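6. Caring for heavy garments at home
Havatham Garment Steamer, model 62

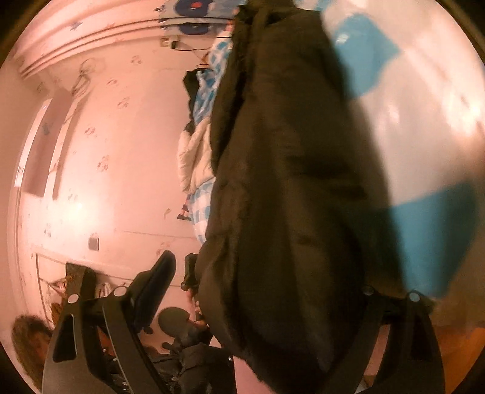 This section applies to coats, long skirts, lined curtains and other items of full length. For shirts and light fabrics, refer to section 5.

6.1 Before steaming

1. Read the care label. Items marked "do not steam" must not be treated with this appliance.
2. Empty all pockets and undo belts, buttons and zips.
3. Hang the item so that the hem is clear of the floor.
4. Fill the tank with cold tap water to the MAX line. Close the cap until it clicks.

Note: In hard water areas, use the Destska filter supplied in the box. Replacement filters are ordered under part number 997.

6.2 Steaming

1. Plug in the appliance and turn the dial to HEAVY. The lamp turns green when the steamer is ready.
2. Point the head away from the garment and press the trigger until the steam is even.
3. Begin at the shoulders or waistband and work downwards in slow strokes.
4. Treat deep folds from the inside of the cloth wherever the lining allows.
5. Leave the garment hanging for at least 30 minutes before wearing or storing it.

Caution: Steam can scald. Never steam a garment while it is being worn. Keep the free hand behind the cloth only when wearing the heat glove.

Caution: Do not use on waxed cotton, suede or leather.

6.3 After use

1. Turn the dial to OFF, unplug the appliance and allow it to cool fully.
2. Empty the tank and leave the cap open until the inside is dry.

If the lamp flashes red during use, see fault code 1807 in section 9.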